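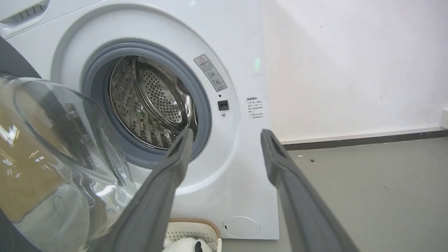 I moved to Milport 12 years ago, and the first thing I missed was a shared laundry. In Hillside, where I rented before, we had two machines in the basement and a paper list on the door. I did not like that list. Girish Gautam from the third floor always wrote his name on Sunday morning, the hour everybody wanted.

But because of this list I knew my neighbors. We argued, we waited, we borrowed soap. Now each apartment has its own machine, and I know only the sound of other people's doors.

I think builders should ask again what we lose when everything is private. A common room costs money — I accept this. Living next to strangers has also a cost.

Contact | © Pallavi Pal | Back to top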